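The Red Shirt

1. Muriithi Street

My sister Esther has always said I can't fold, and okay, she has a point. I fold like I'm wrapping a fish. But that Monday the red shirt was the last thing left from Dad's drawer, and I wanted it done right before the bus to Ullstead at 6.

So I gave it the good gray marble top, the one he was so proud of (he paid 700 for it and told everyone, the mailman included!). I'd never seen the shirt laid out like that. It looked huge - Dad wasn't a big man, and I kept thinking somebody must have swapped it for a larger one. 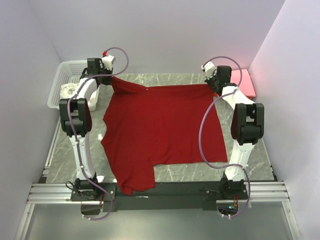 2. What Esther said

She called while I was still staring at it.

"Sleeves in first," she said. "Then the bottom up. Are you doing the sleeves?"

"I'm doing the sleeves."

"You're not, Obadia. I can hear you not doing them."

Then she got going on the summer he wore that shirt to Brian's wedding, under a borrowed jacket, and how Mwende's mother wouldn't dance with him until he buttoned the jacket all the way up. I'd heard it before, but never the part where he danced anyway, by himself, next to the cake. I laughed so hard I had to put the phone down on the marble, and she kept right on talking to the ceiling lights.

Such a bright red, too, after all those years. It still bunched up soft at the least little pinch. 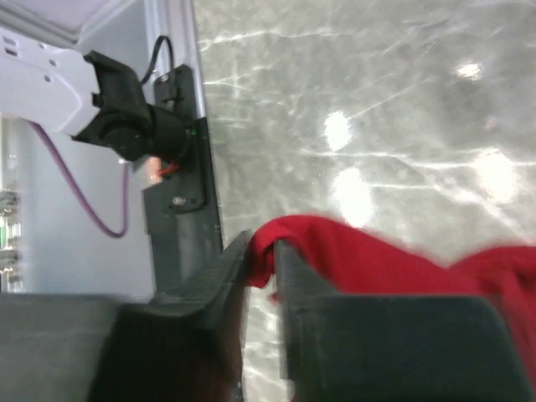 3. The bus

I missed it, of course. I caught the next one with the shirt on my lap in a paper bag, folded like a fish, and Esther was waiting at the stop in her slippers.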